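Budgeting for hand-held gripper tools and consumables for a one-year data collection effort

Asked by Anjana Uddin, 12 July 2019
Category: Equipment planning

Our department has been asked to submit an equipment request for a manipulation project that will begin in January. The work consists of operators using hand-held two-finger grippers with a mounted camera to record everyday tasks, chiefly the opening and closing of cabinets, wardrobes and drawers. A robot arm will be purchased in a later budget year and is outside the present request.

The Purchasing Office requires a single figure covering capital items and consumables. We have a quotation from Zisten for $2829 per gripper kit, with camera mount and one set of finger pads included. We intend to run three operators at a time. My questions are as follows.

Is it sufficient to purchase three kits, or should a spare be included in the original request?

How should finger pads and printed markers be treated? Our finance staff would prefer that they be capitalized with the kit.

Should furniture be listed as equipment? We had assumed that existing office furniture could be used.
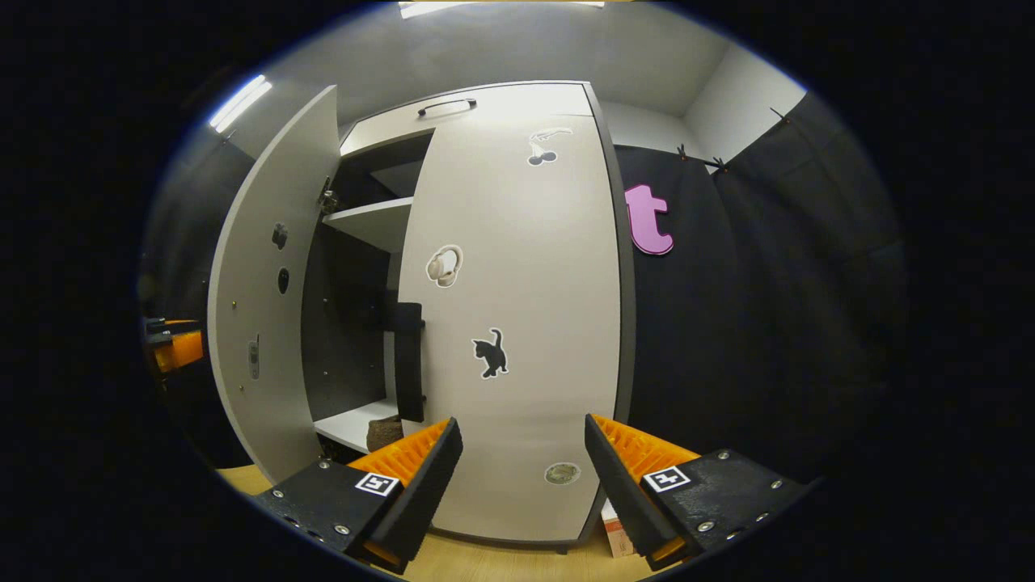
Please note that our institution does not permit a second request against the same project line within a fiscal year, so any omission will remain in place until the following cycle. References to comparable budgets would be appreciated.

Answer 1
Submitted by Adaeze Nwankwo
Accepted by the person asking

Our laboratory prepared a request of this kind last year, and I can offer the following from that experience.

Kits. Four should be requested if three are to be in daily use. Our supplier was Gurnura, not Zisten, and the repair turnaround was eight weeks in each direction of the calendar we least wanted. With no spare on hand, one operator was idle for most of a term. The Purchasing Office will ask for a justification, and a written statement of the supplier's repair time has been accepted in our case.

Finger pads and markers. These should be entered as consumables. The pads wear along the ridges and are replaced on inspection. Printed markers become scratched, and a scratched marker may not be detected reliably by the tracking software. We budgeted $400 for both and spent nearly all of it. If your finance staff capitalize them with the kit, you may find that replacements cannot be charged to the project at all. I would ask for a ruling in writing before submission.

Furniture. I would list it separately. Existing furniture may be used, but a cabinet that is opened and closed all day will need new hinges, and the department that owns it may object. We bought secondhand wardrobes of different heights and handle types under "minor furnishings." Variety matters more than quality for this purpose. Please also allow for changes to the surface of the doors, such as decals, and for fabric to alter the background. Both are inexpensive, but they must appear somewhere in the request.

Storage is frequently omitted. Video from three operators fills drives quickly, and our information technology office charged back for every expansion. Obtain their rate schedule before the figure is fixed.

Answer 2
Submitted by a member of the Mollah equipment users group

The previous answer is sound. I would add operator hours, including training and rest periods. Wrist fatigue was reported in our group, and sessions had to be shortened, with the result that the schedule was extended and the room booking had to be renewed. Room charges belong in the same request if your institution permits it.

I do not agree that a fourth kit is always necessary. If the supplier offers a loan unit during repair, the funds are better spent on spare camera mounts and cables.

Answer 3
Submitted by a guest

We used Kitness for ours. No complaints. Ask for the educational price.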